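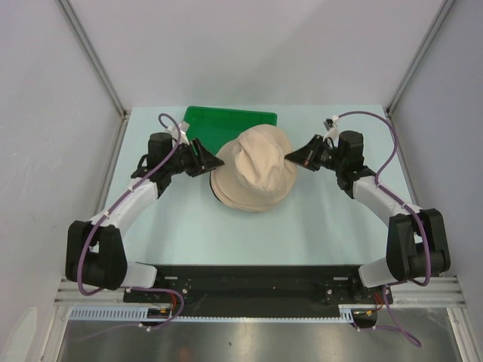 Redia is the part of the Broltstead collection given over to soft hats, and I have grown fonder of it than I ever expected to be of a folder full of headwear. We began with scarves (long, floppy, forgiving things), but a hat has a shape of its own and holds on to it in the most stubborn way. Stacked hats are better still: the beige ones nest brim within brim, the top crown gets a dent or a long fold down its middle, and the green tray behind them disappears in part from view. All of that is worth keeping, so please don't crop it away!

There are 3,559 images in this release, of which 200 are set aside for testing. Savvas Sarantis sorted the folders, and Apostolos Papadakis wrote the fabric notes, which run on a bit but are a pleasure to read if you like stitching as much as he does.

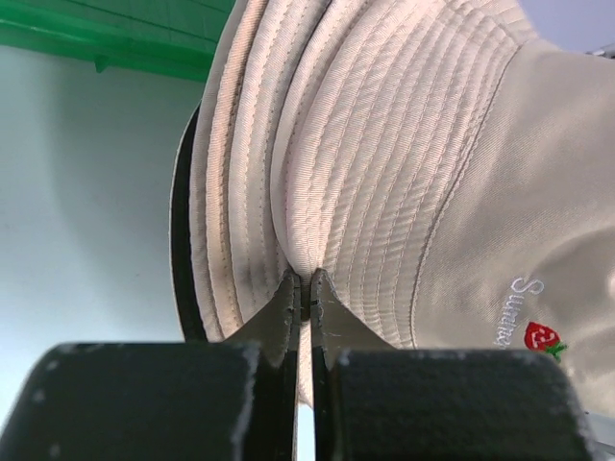 Each note has a line for the brim, a line for the crown, and a free line for anything sewn on, such as lettering or fruit. Where a word can't be read all the way through, we type the letters we are sure of and leave the rest blank. Please do the same if you send us corrections, which we always welcome. The Skoltov scarves are kept separately and will get their own notes in January.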